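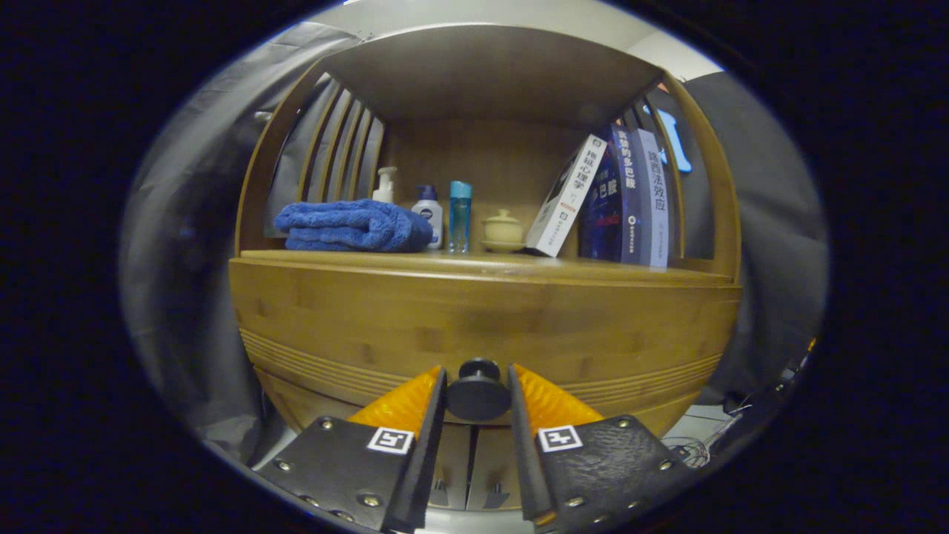

Search our site Type a word and press enter

Welcome > Who We Are > About the School

About Perimbridge School of Photography

We are a small photography school for grown-ups, and we have been teaching people how to get along with their cameras for longer than some of our students have owned one. We started out with a single evening class in the back of a framing shop in Bonlow, with one projector, a box of borrowed lenses and a coffee pot that took most of the first hour to get going. The class filled up, and then the one after it filled up too, and before long we needed a place with a door of our own.

That place is the old Rothe building, where we still are today. It has two teaching rooms, a studio with a north-facing window we are all a little bit in love with, and a darkroom in the basement that holds seven people comfortably (we have squeezed in more, and everybody was very nice about it). The stairs down to it are steep, so please tell us when you sign up if stairs are a trouble for you and we will plan your printing sessions upstairs, where we have a blackout tent and a good sink.

Most of the people who come to us have a perfectly good camera and use it on the automatic setting. If that's you, come on in! Our beginner course starts with the three or four dials you really need and leaves the rest of the menu alone until you have some pictures you like. We spend a whole evening on window light and another on shutter speed, and there is a Saturday walk along the river where you try out whatever you learned that week. People bring their kids' soccer games, their gardens, their grandmother's recipes that they want to shoot for a family book, and we try to build the lessons around those.

For folks who have been at it a while, we run longer workshops on portraits, night work and printing. The night class goes out in February, when it gets dark early enough that everyone can still be home at a decent hour — bring real gloves, and a second battery kept in an inside pocket. The printing workshop is the one that tends to sell out, and we open a waiting list for it as soon as it does.

You don't have to own much. Our loan cupboard has tripods, a few older film bodies, and a set of Kaltex flash units that have been dropped by a great many beginners and still fire every time. Students can borrow any of it for up to a week at no extra charge, and we'd much sooner you tried a thing out for a few days than went and bought it on a whim.

Once a year we hang a student show in the hallway and up the main staircase. The last one had 78 prints in it, from about 100 that were handed in, and choosing was hard enough that we argued over it through two suppers. The show is free, the cookies are homemade, and the prints go home with their makers at the end.

If you would like to look around before you sign up, stop by on any class evening a little before we start. Ring the lower bell, as the upper one belongs to the dentist.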